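Retopology Should Come Before Detail

Automatic remeshing is treated as cleanup, a button pressed after the sculpt is done. I think this order is wrong for any model that will be posed or animated, and the cost shows up late.

Clemeo, the creature set I maintain at Stumton, has a base head of 1,677 polygons. I remesh it by hand-drawn guides before any pores or wrinkles go on. The guided pass takes 20 minutes. Earlier versions were sculpted first and remeshed last, and the edge loops around the mouth never matched the jaw. Reprojecting detail onto a corrected mesh took nearly 400 minutes per head — most of it spent on the lips and eyelids. 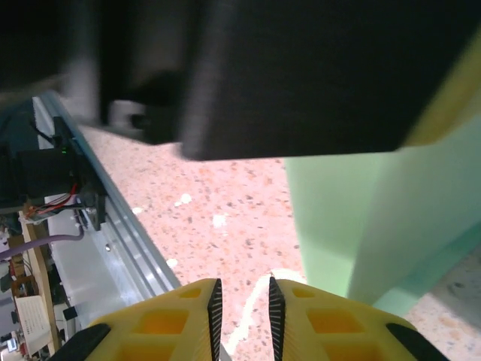

Qudah disagrees, and wrote that early topology makes artists timid: they follow the loops they already have and stop changing the big shapes. The point is fair for concept work, where the mesh is thrown away. For production heads, the big shapes should be settled in a rough sculpt with no detail on it. Changing a jaw at that stage is cheap. Changing it under five subdivision levels means redoing the rig weights as well.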